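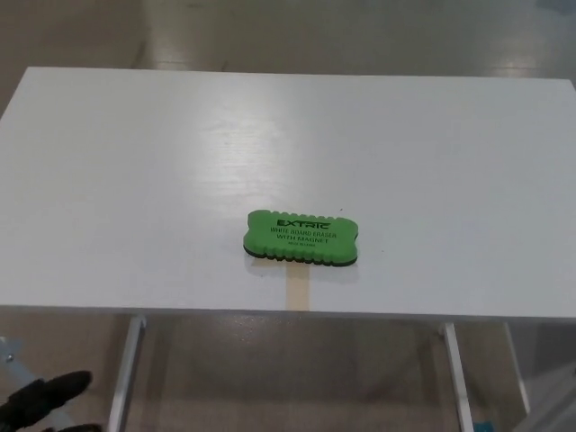
Kivstead Robot Notes
@kivsteadnotes · Friday

Good morning from the Kivstead workshop, friends! I promised a little thread on how we teach the arm a job by remote control, and today's job is the green whiteboard eraser. Settle in, I do go on a bit. 1/

The way we do it, I hold the controls and drive the arm through the whole thing myself, reach, close, lift, set down, and the computer records every move I make. Then we do it again. And again! The plan for this one task is 500 good runs, and we stand at 39. 2/

The strip running from the eraser to the front edge of the table is our starting line for the easy runs. Eraser centered on it, long side facing front. Later on we'll turn it and scoot it all over the tabletop, but I like beginning somewhere friendly. 3/

I'm fond of that wavy edge, I'll admit, but it makes you think about where the fingers ought to land. My habit from the Trernotham project (731 runs of folding washcloths, bless us all) is to come in slow and pause a moment before closing. The arm learns your pauses too, so make them ones you mean. 4/

If you bump the eraser on the way in, don't throw the run out straight away. We file those under Plullari, our name for the "oops and recover" set, because a robot that has only ever seen tidy grabs gets awfully lost after a messy one. 5/

I get 2 hours at the controls before my wrists complain, so that's me for this morning. More in November once we start moving the eraser around, and do send me your own teaching habits, I read every one. 6/6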